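Le conseil municipal de Rastia adopte enfin son règlement sur la location de courte durée

Cette fois, c'est fait ! Après deux renvois en commission et une séance qui s'est étirée bien au-delà de l'heure du dîner, le conseil municipal de Rastia a adopté jeudi soir le texte qui encadre les locations de courte durée. Il fallait 26 voix, il les a obtenues de justesse, contre 11 et 6 abstentions.

Le règlement impose un numéro d'enregistrement pour chaque logement proposé aux visiteurs et fixe un plafond par quartier. Celui d'Onyshchenko, où les annonces se sont multipliées ces dernières années, sera le premier concerné. 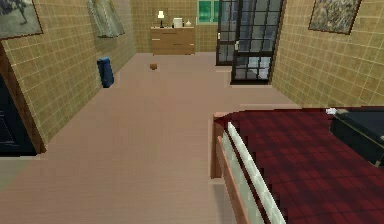 Une chambre avec couverture à carreaux rouge foncé et murs carrelés de beige.

« J'ai cru jusqu'au dernier vote qu'il nous manquerait une voix », a réagi Roksolana Stelmakh, rapporteuse du texte, très applaudie à la sortie de la salle. Dans le public, les habitants étaient venus en nombre — certains debout au fond — et l'ambiance valait celle d'une soirée électorale. Une pétition lancée par Lenni Kauppinen avait réuni nearly 4000 signatures au printemps, et l'on sentait jeudi que le sujet dépasse largement les clivages habituels. 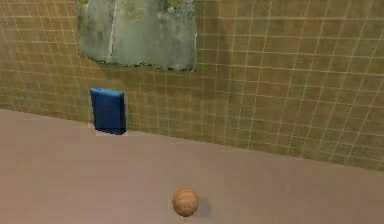 L'opposition, emmenée par Nazar Demchenko, réclamait un seuil plus souple pour les propriétaires qui louent leur résidence principale. Son amendement a été rejeté, mais une version allégée, négociée en pleine suspension de séance avec Lutfa Haque, a été intégrée au texte final. Un joli moment de débat, vif et courtois, comme on aimerait en voir plus souvent !

Le règlement doit maintenant être signé par le maire, Lev Levchenko, qui a promis de le faire sans attendre. Les demandes d'enregistrement se feront en mairie ou à l'annexe de la rue Jorkum.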